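Servicerobotik, Skript zur Übung
Abschnitt 6: Regeln für Greifaufgaben mit Geschirr und Lebensmitteln
Stand: 14. Januar 2021

Die folgenden Regeln gelten für alle Versuche am zweiarmigen Aufbau im Labor Mistdale. Sie ergänzen die Sicherheitsunterweisung und ersetzen sie nicht. Wer die Unterweisung vom Februar noch nicht nachgeholt hat, darf zuschauen, aber keinen Arm freigeben.

6.1 Vor dem Start
Beide Greifer stehen in Ruhelage, die Finger berühren weder Tisch noch Gegenstände. Der Not-Halt wird einmal ausgelöst und quittiert. Auf der Tischplatte liegt nur, was zur Aufgabe gehört. Werkzeug, Kabelbinder und Handys kommen ins Regal. Die Anfangslage wird im Protokoll in Worten festgehalten: welcher Gegenstand, welche Seite, Henkel nach links oder rechts.

6.2 Oberfläche und Licht
Glänzende Platten spiegeln die Deckenleuchten. Ein Reflex kann in der Tiefenmessung als Loch oder als Kante erscheinen. Deshalb wird vor jeder Serie ein Leerbild aufgenommen und mit dem Referenzbild verglichen. Weichen mehr als 659 Pixel ab, Beleuchtung nachstellen und das Leerbild wiederholen.

6.3 Abstände
Zwischen Greiferfinger und nächstem Gegenstand bleiben beim Anfahren 28 mm frei, zwischen den beiden Armen deutlich mehr (Wert siehe Aushang). Teller werden am Rand gegriffen, Tassen am Henkel oder von außen an der Wand. Gebäck nur mit der kleinsten Kraftstufe.

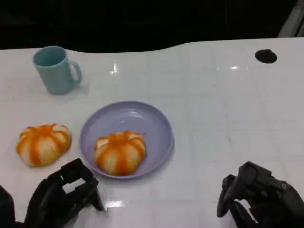 Joseph wendet dazu ein, die kleinste Kraftstufe sei für weiches Gebäck immer noch zu hoch, in Ferkby fahre man deshalb zusätzlich mit Wegbegrenzung. Der Einwand ist berechtigt. In der Steuerung Riser lässt sich der Schließweg unter »Greifer/Grenzen« eintragen, bitte ab sofort benutzen.

6.4 Abbruch
Abgebrochen wird, wenn ein Gegenstand kippt, wenn ein Finger auf der Platte aufsetzt oder wenn die Arme sich in den Weg kommen. Nach 5 Abbrüchen in einer Serie wird neu kalibriert. Abgebrochene Läufe bleiben im Datensatz und werden mit »A« markiert, nicht gelöscht.

6.5 Hygiene
Lebensmittel aus den Versuchen werden nicht gegessen. Fingerkuppen nach jeder Serie abwischen, Tischplatte am Ende der Übung.

Zur nächsten Übung bitte mitbringen: ausgefülltes Protokollblatt, Abschnitt 7 gelesen.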